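About Candel

Candel is an independent research firm covering interest rates, currencies and government debt in emerging markets. We write for pension funds, insurers and corporate treasury desks that need to know what a central bank is likely to do next and what it will mean for their holdings.

The firm was started by Sandro Villa, who had spent 7 years on the bond desk at Van den Broek. His first weekly note went to 58 readers. We now cover 57 countries from one office in Mullberg, and every analyst follows the same group of countries from year to year.
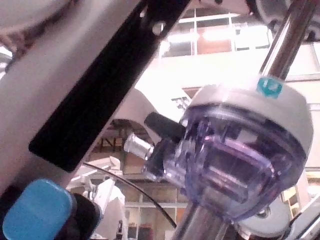 Robot arm link with a blue gripper pad.

Our main publication is the Trindel Letter, sent out every Monday before the European markets open. It sets out the week's policy meetings, our rate calls and the reasons for them. When a call turns out wrong we say so in the next issue – the full record is open to subscribers and goes back to January 2018. It holds 2,563 calls.

We do not manage money, trade on our own account or take payment from the governments we write about. All of our income comes from subscriptions and from briefings for individual clients.

New analysts join in September and spend their first months working alongside a senior colleague. Openings are listed on the Careers page. For subscriptions or a sample issue, use the contact form – we reply within two working days.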